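Sendstead Party Rentals
Bounce House and Dunk Tank: Pre-Opening Checklist, with Comments

Walk the unit in this order. Initial each line. "Looked fine from the truck" does not count as an initial.

1. Stakes and straps. All 10 anchor points, hammered flush.
Comment (Remo Bortolotti): A stake with a juice box on top of it is still a stake. Move the juice box.

2. Blower. Intake clear, tube tied twice, cord out of the walkway.
Comment: The birthday child's uncle will offer to run it off his generator. Thank him.

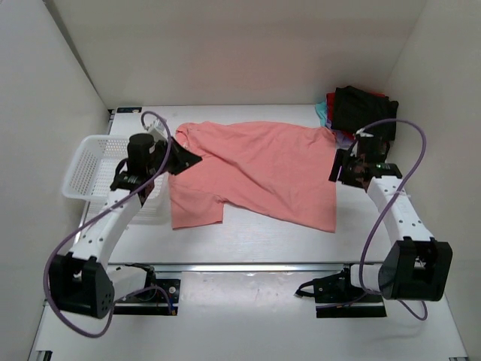
Page last changed: April, 7:19 p.m.

3. Seams and netting. Push on every corner post. It should push back.
Comment (Yatziri Ponce): Unit 1324 hisses on the left side of the slide. Stitch holes are allowed to leak a little. If you can hear it over the blower, tag it and call me.

4. Entry mat down, shoes off, pockets empty.
Comment: Last season's pockets gave us house keys, a fork and most of a burrito.

5. Wind. Read the meter at the unit, at head height. Over the limit on the tag, everybody out and the blower off.
Comment (Remo): The limit on the tag is the limit. Customers in Plaltau will tell you it is always windy there. They are right, and it is still the limit.

6. Head count. No more than 7 riders, similar size.
Comment: Dads are not a similar size. 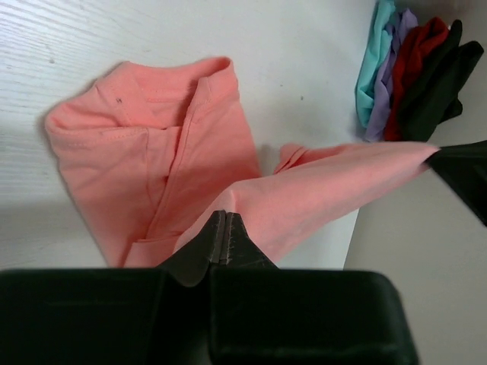
7. Dunk tank. Fill to the line, window free of cracks, seat drops and resets three times with nobody on it.
Comment (Yatziri): At the Meléndez reunion the seat reset twice and then had a think. We swapped the latch spring. Spare springs are in the coffee can, under the things that are not springs.

8. Target arm and cage. Padding on, cage pinned both sides.
Comment: Some people throw at the cage on purpose. Pin it like you know them.

9. Attendant in place before the first rider goes in, whistle on, phone away.

10. Paperwork. Customer signs, you sign, the yellow copy comes back to the Suslow Road shop the same night. The dashboard is not the shop.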